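Wärmerückgewinnung in Krankenhäusern

Als Wärmerückgewinnung in Krankenhäusern bezeichnet man technische Verfahren, mit denen Wärme aus Fortluft, Abwasser oder Kälteanlagen eines Klinikgebäudes wieder nutzbar gemacht wird. Sie dient der Vorwärmung von Außenluft, der Beheizung von Räumen oder der Erwärmung von Trinkwasser. Vom Einsatz in Büro- und Verwaltungsbauten unterscheidet sich die Anwendung im Krankenhaus vor allem durch die hygienischen Anforderungen an die Raumluft und durch den ganzjährigen, meist durchgehenden Betrieb der Anlagen.

Hintergrund

Krankenhäuser haben gemessen an ihrer Nutzfläche einen hohen Energiebedarf. Operationsabteilungen, Intensivstationen, Sterilgutversorgung, Küche und Labor benötigen Wärme, Kälte und aufbereitete Luft, zum Teil gleichzeitig. In älteren Häusern wurden diese Bereiche oft getrennt voneinander geplant. Es kommt dort vor, dass ein Rückkühler auf dem Dach Wärme an die Umgebung abgibt, während im Keller desselben Gebäudes ein Heizkessel läuft.

Die Lüftung nimmt dabei eine besondere Stellung ein. In vielen Funktionsbereichen muss ein festgelegter Anteil Außenluft zugeführt werden, der im Winter erwärmt und im Sommer gekühlt und entfeuchtet wird. Die verbrauchte Luft verlässt das Gebäude mit annähernd Raumtemperatur. Ohne Rückgewinnung geht ihre Wärme vollständig verloren.

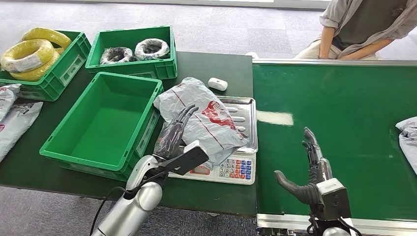
Warum wird im Krankenhaus häufig ein Kreislaufverbundsystem gewählt?

Beim Kreislaufverbundsystem sind Zuluft und Fortluft räumlich getrennt und nur über einen Flüssigkeitskreis verbunden, sodass keine Keime oder Gerüche von der einen Luft in die andere gelangen können.

Verfahren

Kreislaufverbundsysteme bestehen aus je einem Wärmeübertrager im Fortluft- und im Außenluftstrom. Zwischen beiden zirkuliert ein Gemisch aus Wasser und Frostschutzmittel. Die beiden Geräte müssen nicht nebeneinander stehen, was die Nachrüstung in Bestandsgebäuden erleichtert. Nachteilig sind der Strombedarf der Umwälzpumpe und der gegenüber anderen Bauarten oft geringere Wirkungsgrad. Hochleistungssysteme mit mehreren Rohrreihen gleichen diesen Nachteil teilweise aus, erhöhen aber den Druckverlust auf der Luftseite und damit die Leistungsaufnahme der Ventilatoren.

Plattenwärmeübertrager führen beide Luftströme in schmalen, durch Bleche oder Kunststoffplatten getrennten Kanälen aneinander vorbei. Sie kommen ohne bewegte Teile aus. Bei Undichtigkeiten kann Luft übertreten; man ordnet die Ventilatoren deshalb so an, dass ein Leckstrom nur von der Zuluftseite zur Fortluftseite möglich ist. Bei tiefen Außentemperaturen besteht auf der Fortluftseite die Gefahr der Vereisung.

Rotationswärmeübertrager verwenden ein langsam drehendes Speicherrad, das abwechselnd von Fortluft und Außenluft durchströmt wird. Sie erreichen hohe Rückwärmzahlen und können je nach Beschichtung auch Feuchte übertragen. Wegen der Mitrotation kleiner Luftmengen werden sie in Bereichen mit erhöhten hygienischen Anforderungen kaum verwendet. In Verwaltungstrakten, Hörsälen und Speiseräumen von Kliniken sind sie dagegen verbreitet.

Neben der Lüftung kommen weitere Wärmequellen in Betracht. Kältemaschinen für Serverräume und bildgebende Geräte geben ihre Abwärme das ganze Jahr über ab. Mit einer Wärmepumpe lässt sie sich auf ein Temperaturniveau anheben, das für die Raumheizung ausreicht. In der Sterilgutversorgung fällt warmes Abwasser in größeren Mengen an, allerdings schubweise, sodass ein Pufferspeicher vorgesehen werden muss.
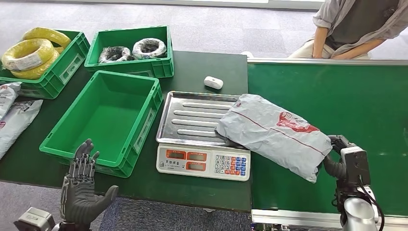
Kunststoffkisten und Waage neben einem Förderband

Hygienische Anforderungen

Die Auslegung richtet sich nach der Raumklasse. Operationsräume mit hohen Anforderungen an die Keimarmut erhalten gefilterte Zuluft und werden gegenüber den Nachbarräumen im Überdruck gehalten. Isolierzimmer für Patienten mit luftübertragbaren Infektionen werden umgekehrt im Unterdruck betrieben. Ihre Abluft gilt als belastet und wird, sofern überhaupt, nur über vollständig getrennte Systeme zur Wärmerückgewinnung herangezogen.

Auch der Wärmeübertrager selbst muss zugänglich und zu reinigen sein. Kondensat, das sich beim Abkühlen der Fortluft bildet, ist über eine Wanne mit Gefälle und Geruchverschluss abzuführen. Die Oberflächen sollen glatt und gegen die üblichen Desinfektionsmittel beständig sein. Lamellenpakete mit großer Bautiefe werden geteilt ausgeführt, damit auch der Kern von beiden Seiten erreicht werden kann. Bei der Abnahme wird gewöhnlich ein Dichtheitsnachweis verlangt.

Für die Trinkwassererwärmung gelten eigene Regeln. Da sich Legionellen in lauwarmem Wasser vermehren, darf zurückgewonnene Wärme niedriger Temperatur nur zur Vorwärmung dienen, wenn die Nachheizung das Wasser zuverlässig auf die vorgeschriebene Temperatur bringt. Vorwärmstufen werden aus diesem Grund bevorzugt mit Heizungswasser als Speichermedium und einem nachgeschalteten Durchflusswärmeübertrager ausgeführt.

Betrieb und Regelung

Der tatsächliche Ertrag einer Anlage hängt stark von der Betriebsweise ab. Häufige Ursachen für Mindererträge sind falsch eingestellte Umwälzmengen, Luft im Flüssigkeitskreis, verschmutzte Lamellen und Bypassklappen, die nicht vollständig schließen. Solche Fehler bleiben oft lange unbemerkt, weil das nachgeschaltete Heizregister die fehlende Wärme ausgleicht und die Zulufttemperatur stimmt. Erkennbar werden sie erst, wenn die Temperaturen vor und nach dem Wärmeübertrager auf beiden Seiten aufgezeichnet werden.

In der Übergangszeit muss die Rückgewinnung gedrosselt werden, damit die Zuluft nicht über den Sollwert hinaus erwärmt und anschließend wieder gekühlt wird. Bei hohen Außentemperaturen kann dieselbe Anlage zur Kälterückgewinnung genutzt werden. Manche Häuser kühlen die Fortluft zusätzlich durch Befeuchtung ab — ein Verfahren, das als indirekte adiabate Kühlung bezeichnet wird und eine sorgfältige Wasseraufbereitung voraussetzt.

Eine Absenkung der Luftmengen in Operationsabteilungen außerhalb der Betriebszeiten verringert den Energiebedarf unabhängig von der Wärmerückgewinnung. Das Druckgefälle zu den Nachbarräumen muss dabei erhalten bleiben. Für Notfalleingriffe ist eine Umschaltung vorzusehen, die vom Personal ohne Eingriff in die Gebäudeleittechnik ausgelöst werden kann.
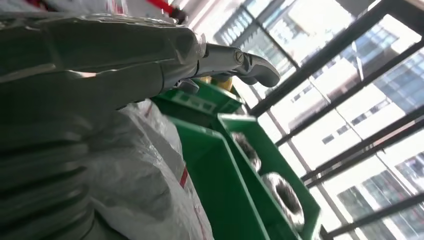 Jg. 6, Heft 3, S. 97

Beispiele

Im Klinikum Nititz wurden im Zuge der Sanierung des Bettenhauses drei alte Lüftungsgeräte durch Geräte mit Kreislaufverbundsystem ersetzt. Der Wärmebedarf der Lüftung ging nach Angaben des Hauses um fast 50 Prozent zurück. Ein Teil der Einsparung wird auf die neuen Ventilatorantriebe und die veränderten Laufzeiten zurückgeführt, eine getrennte Auswertung liegt nicht vor.

Das Krankenhaus Larndale nutzt die Abwärme seiner Kälteanlage. Eine Wärmepumpe des Herstellers Cuautle speist in das Niedertemperaturnetz des Hauses ein, an das Deckenheizungen und die Vorerhitzer der Lüftung angeschlossen sind. Der vorhandene Gaskessel blieb als Reserve und zur Spitzenlastdeckung erhalten. In der ersten Heizperiode wurde die Wärmepumpe wiederholt durch zu hohe Rücklauftemperaturen abgeschaltet. Nach einem hydraulischen Abgleich im Oktober lief sie ohne größere Unterbrechungen. 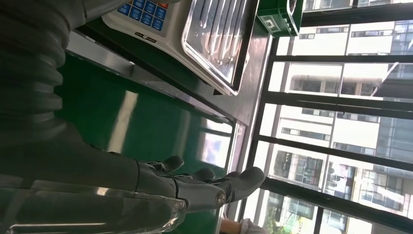 Beide Häuser beteiligten sich am Vorhaben Justine, in dem Messdaten aus sechs Krankenhäusern nach einem einheitlichen Schema erfasst wurden. Die Auswertung ergab erhebliche Abweichungen zwischen den Planungswerten und den gemessenen Rückwärmzahlen. Die größten Abweichungen traten bei Anlagen auf, deren Umwälzpumpen mit fester Drehzahl betrieben wurden. Der Abschlussbericht empfiehlt, Wärmemengenzähler im Zwischenkreis bereits bei der Ausschreibung vorzusehen, da der nachträgliche Einbau eine Entleerung des Kreises erfordert.

Wirtschaftlichkeit

Die Investition wird üblicherweise über die Lebensdauer der Lüftungsanlage bewertet. Den eingesparten Wärmekosten stehen der zusätzliche Strombedarf für Pumpen und Ventilatoren sowie der Aufwand für Wartung und Reinigung gegenüber. Bei langen Betriebszeiten fällt die Rechnung meist günstig aus. In Bestandsgebäuden können Umbauten an Schächten und Technikzentralen die Kosten des eigentlichen Wärmeübertragers deutlich übersteigen, besonders wenn der Klinikbetrieb während der Arbeiten weiterläuft und Ersatzgeräte aufgestellt werden müssen.

Siehe auch
Gebäudeleittechnik
Kreislaufverbundsystem
Raumlufttechnische Anlage
Rückwärmzahl

Zuletzt bearbeitet: 2024-03-20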